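Les abricots du plateau, et mes erreurs de confiture

Quand je suis venue habiter à Saromau, je pensais que les abricots étaient tous les mêmes. Dans mon pays on en trouve au supermarché, durs et pâles, et on les mange sans beaucoup de plaisir. C'est au verger Ismail, sur la route de Vuvness, que j'ai compris mon ignorance.

Le verger est petit, il monte derrière la ferme jusqu'à une haie de noisetiers. On y achète les fruits directement, par cagette, de la fin de juin jusqu'au début du mois d'août. Il faut venir tôt le matin. À dix heures il reste seulement les fruits trop mûrs, que l'on vend moins cher, et ce sont justement ceux que je préfère pour la confiture.

Cette année j'ai pris 8 kilos. C'était trop pour ma cuisine, je l'ai su déjà dans la voiture. Mais l'odeur était si forte que je n'ai pas eu le courage d'en rendre la moitié.

Je veux noter ma méthode, parce que chaque été je l'oublie et je recommence les mêmes fautes. On ouvre les abricots le soir, on enlève les noyaux, on met les moitiés dans un grand saladier avec le sucre. J'ai longtemps mis le même poids de sucre que de fruits, comme c'était écrit dans mon premier livre. Maintenant je mets 600 grammes par kilo et je trouve que le goût est plus vif. La confiture se garde moins longtemps, je l'admets. Chez moi elle n'a pas le temps de vieillir.

On laisse toute la nuit. Le matin, le sucre a presque disparu et les fruits nagent dans leur jus. Je fais cuire en petites quantités, deux kilos à la fois, à feu vif, et j'écume seulement à la fin. Ma première faute a été de tout cuire ensemble : cela a duré très longtemps et la couleur est devenue brune. La deuxième faute, c'était de partir répondre au téléphone. Le fond de la bassine s'en souvient encore.

Pour les noyaux, j'en casse quelques-uns et je mets une amande dans chaque pot, pas plus - elles sont amères et il ne faut pas en manger beaucoup. Une voisine de marché m'a conseillé de les ébouillanter d'abord pour ôter la peau. C'est long, mais c'est plus joli. 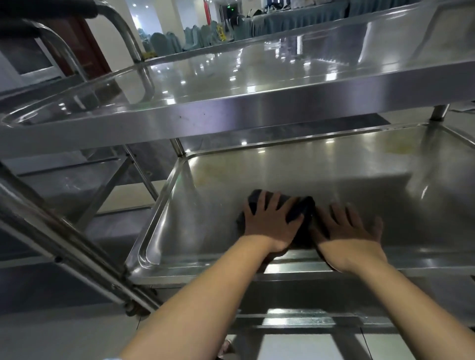 J'ai essayé aussi une variante avec de la lavande, achetée à la coopérative Flutadby. Je ne la recommande pas, ou alors avec une main très légère. J'avais mis deux cuillères et mon mari a demandé poliment si c'était du savon. Avec un peu de romarin, par contre, le résultat m'a bien plu, surtout sur un fromage de chèvre frais.

Il me reste une cagette de fruits un peu abîmés. Je pense les faire sécher au four, porte entrouverte, ou bien préparer une compote sans sucre pour le congélateur. Si quelqu'un parmi vous a déjà séché des abricots sans déshydrateur, je voudrais bien savoir à quelle température et pendant combien d'heures - les miens, l'année passée, étaient secs dehors et mous dedans.

Le verger ouvre encore pendant 2 semaines, ensuite ce sera le tour des prunes.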